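Flendstead Plank Worktop, Pale
Sold by Jisura
Item 929

$690
Delivery from $90. Free if you come and get it, and bring somebody with a back.

The Flendstead is a flat piece of wood for putting things on. We have been selling it for long enough to know that people want more information than that, so we have provided some.

The top is solid wood, made up from long planks laid side by side and glued. The color runs from pale beige to honey, sometimes within one plank, and the grain goes the long way. You will see the joints as thin lighter lines. A customer once asked if we could make the lines go away. We can, with paint, but then you have bought the wrong worktop.

What you get
One top, sanded and oiled on both faces
Eight threaded inserts on the underside, already fitted
Eight bolts, plus a ninth for the one that rolls under the stove
A small can of Pitness oil, enough for two coats
A care sheet, which we ask you to read before the red wine and not after

What you do not get
Legs. They are listed under Sequeira Trestles and Frames. The inserts line up with every frame in that range except the folding one, which has its own ideas. Your own legs are fine too if you don't mind drilling.

About the marks
Wood comes with specks, streaks and stripes. Some planks are plain and some look like they have opinions. Small dark specks are normal and are not woodworm, crumbs or a reason to call us on Sunday. Aniela Górecki picks through the planks before gluing and pulls anything with a loose knot or a split. She leaves the rest alone, and has asked me to say that she does not take requests for "a bit less stripy."

If you need two tops to match, order them together and say so in the notes box. They'll be cut from the same batch. They still won't be twins.

Looking after it
Wipe with a damp cloth, then a dry one. Oil it twice in the first month and after that whenever it starts to look thirsty. Put hot pans on a trivet. Rings from cups will mostly come out with fine sandpaper, rubbed along the grain, followed by more oil. Rubbing across the grain will give you something new to look at.

Keep it away from radiators. If the top does move a little between winter and July, the slotted holes on our frames allow for it, so don't tighten the bolts until they squeak.

Finish options
Oiled is standard. Hard wax costs extra and adds a week. Unfinished is the same price as oiled, which people find annoying, but Hubert Żak does the sanding either way and the oil is the quick part.

Customer notes
"Bought for sewing, now used for everything but sewing. Solid, nice to lean on. The delivery slot was a work of fiction." Bronisława K.

"Lighter than the sample I was sent. I've come around to it." Glykeria M.

(We have since changed the samples. They now come from two different planks, so you can be surprised in both directions.)

Returns
Thirty days, unused, in the original cardboard. "Unused" includes not having been used as a cutting board. We can tell. Tops cut to your own size can't come back unless we got the size wrong, in which case we will be very nice about it.

Questions about sizes or stairs go to Aniela Zieliński on the order desk, mornings only. Please measure your stairs first. She will ask.

Often bought with: Sequeira Trestle Pair, Pitness Oil (large can), felt pads.

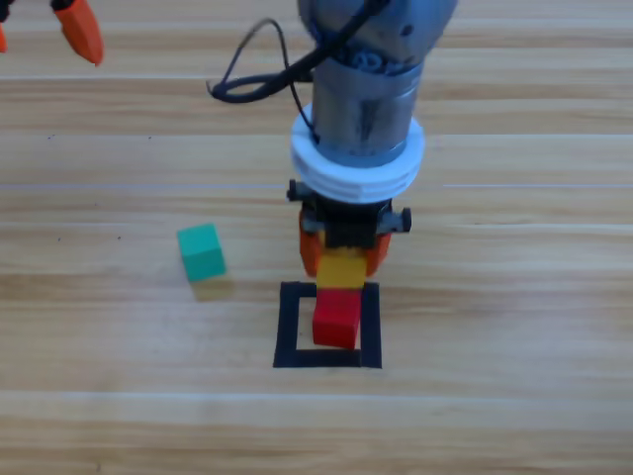 Flendstead top in Pale, showing the grain and the lighter joint lines.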